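Category: Student Reports / World News
By Orathai Limsakul | Dec 19, 2020

My project follows one odd news story: the deputy mayor of Ronham, who got a pie in the face while opening a bridge in June. I read 13 reports of it. They agree on the pie.
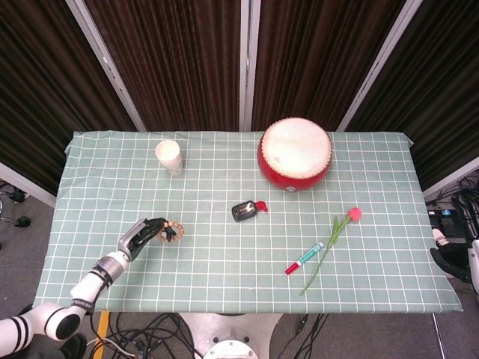 The crowd was 200 in one paper and 2,206 in another, which must have counted the ducks. The thrower, a retired ferry pilot, was fined and then asked for autographs.

Recent
Dalgleish votes again on its flag
Clovirau mayor loses his keys, and the vote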